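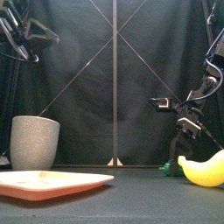

Reece Haworth had been moving the arms for most of the morning and his shoulders ached. You held one handle in each fist, the arms across the room did what your hands did, and the computer wrote it down. The task on the sheet was called "serve fruit". Pick up the banana, put it on the plate, go back to the start.

"Again," said Wenjie Guo, and pressed the key.

He brought the right arm down. The fingers closed on the yellow toy, slipped, and closed again. He carried it over the bare middle of the table and let it go above the plate. It landed on the rim and rocked there.

"Do I keep that one?"

"Keep it. It went on the plate."

"It nearly didn't."

She wrote something on the sheet. They needed 50 by the end of the day and he had done 47. The contract was with Pristero, who wanted an arm for care homes, and the man from Pristero had asked for ordinary hands. Reece had worked in the kitchen at Ingate for two winters, so he supposed his were ordinary.

He did the next one badly. He reached for the cup first, out of habit, with the left arm, and had to stop with the gripper hanging over it.

"You went for the cup," Wenjie said.

"My mum has her tea first. Then she'll eat."

"It isn't in the task."

"I know."

She looked at the recording. On the screen the left arm dipped towards the grey cup, waited, and went back up. She played it twice. Then she moved the file into the folder with the others.

"I thought the bad ones went in the bin," he said.

"It got there in the end."

He did two more. On the last he took his time and set the banana down in the middle of the plate, and he held the arm still for a moment before he opened the fingers.

In November a van from Pristero brought one of the arms to the home in Zercombe where his mother had a room. It was bolted to a trolley. Reece stood by the door with his coat on while a young woman typed at a laptop.

The arm came down towards the banana. Halfway there it stopped, turned a little to the left, and hung over his mother's cup.

"It does that," the young woman said. "Give it a second."

His mother picked up her tea and drank some.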